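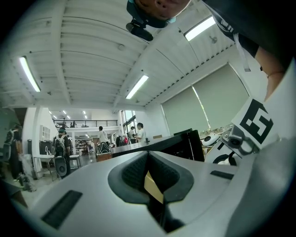
Trastport will get more hand-held grippers, but it won't get all the ones it asked for. The equipment budget for the Pendham workshop was settled on July 20, 2021, and I sat in on the meeting (two hours, terrible coffee) so I can tell you what's in it and what fell out.

The big number first. Trastport wanted 16 new gripper sets, a set being one left, one right, the marker tags and the head strap. They got the go-ahead for 3 now, with the rest to be looked at again in September once the repair bills are in. The sets come from Imai and cost 1,835 dollars each, and that doesn't include spare finger pads, which wear out faster than I would have guessed!

Krystyna Kurek runs the floor and wrote the request. I caught her on the stairs afterward and she wasn't as gloomy as I expected. "Three is fine if they show up with spares," she told me. "What kills us is a good gripper sitting in a drawer waiting on a hinge." She'd asked for a parts line last year too, and this time it went through, so there's now money for hinges, pads and cables that doesn't have to be fought over one invoice at a time.

Hooman Shokri, who keeps the books, had a different worry. He thinks the group buys hardware well and plans for the stuff around it badly, and he read out a list of small orders from the spring to prove it: tape, straps, batteries, a replacement charger, another replacement charger. I counted myself lucky not to be the one who'd lost the first charger. His fix is pretty dull and I like it a lot – every new set gets its own small allowance for consumables on the day it's ordered.

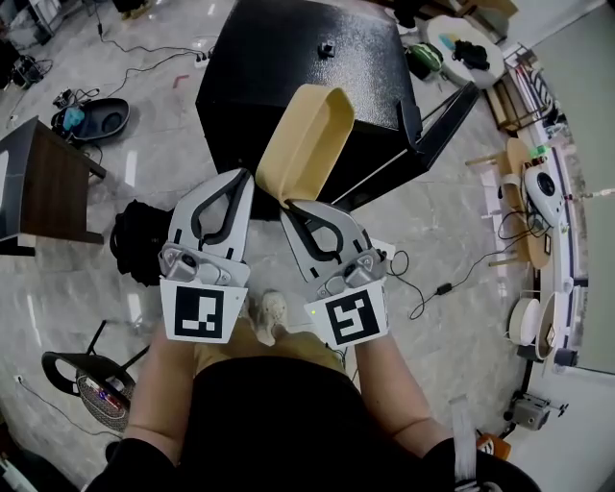

Practice material is on that allowance as well, and it's cheap next to everything else. The people wearing the rigs need things to pick up, and Krystyna would like a much bigger mix of them, hard and soft, heavy and light. Fabric is a favorite of hers. A tan band pinched between the fingertips and pulled up into a loop is the kind of job she wants more of, and it costs next to nothing to set up. She plans to fill a couple of bins with cloth, cord and webbing before anybody spends money on fancier props.

Power came up too, and it got livelier than I thought a talk about outlets could get. Saturnino Barroso wants fixed floor outlets and covered cable runs. There was a quote on the table from Murorberg for the electrical work, and most of the room thought it was high. So that one's parked. He'll get two more quotes, and for now there's a bit of money for cable covers and longer leads.

What didn't make it at all: the second storage cage, the bigger monitors, and new chairs. I was rooting for the chairs. Some 59 items were on the original wish list, by the way, and going through them line by line is how we ended up running so late.

Delivery is the open question now. Imai has promised the first set within six weeks and wouldn't commit to a date for the other two. Krystyna is holding off on the training schedule until she has one in her hands, which seems sensible to me after last year's mix-up with the left-handed units.

If you want something added to the September list, get it to Sorcha Cruickshank with a price and a supplier. She says a link with no price goes straight to the bottom of the pile – and yes, I've already sent her the chairs again.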